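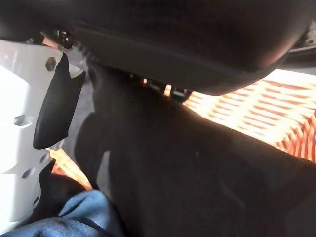 To: equipment list
Date: 28/07/2026
Subject: Re: budget for the Enau laundry work

> We have 164 hours of robot time left at Lobo and no line for spare parts. Can someone tell me what you'd put in a request for next year? Keep it short, please, the form is tiny!

Sure, happy to! We filed ours at Mirnora in June, so it's all still fresh (and a bit painful). Laundry is a lovely job to plan for - cheap props, lots of cloth, and a front loader that any appliance store will sell you. 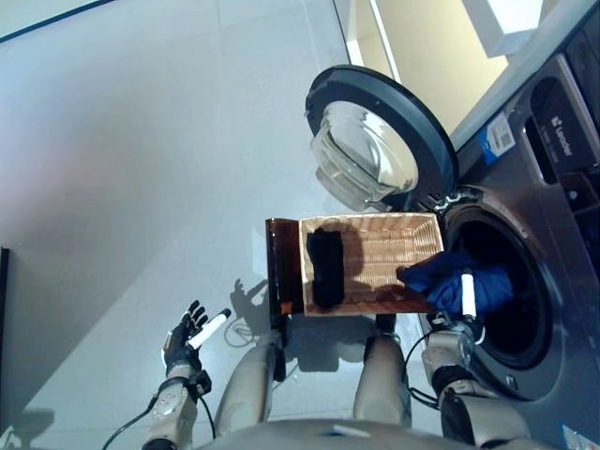 Loading the washer from the wicker basket, blue cloth going in.

What I'd put on the form, in this order:

1. Finger pads. Black cloth and denim both go through our grippers, and I asked for 60 pads. Trirka quoted us a better price for the full box.

2. Hands. Ask for 2 spares if you possibly can. The repair wait is what ate our spring, and I'd give up a new laptop for a hand on the shelf any day.

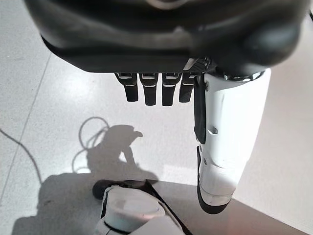
3. Cables and ties. I put down some 81 dollars and wish I'd doubled it - longer leads, decent clips, the boring stuff.
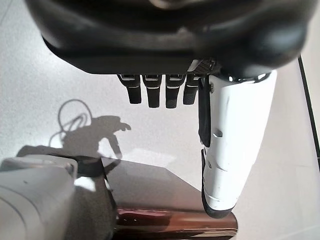

4. Floor space. Our form had no box for it, so I wrote it in the margin. Measure with the washer door wide open!

Send me your draft before it goes in and I'll check it against ours.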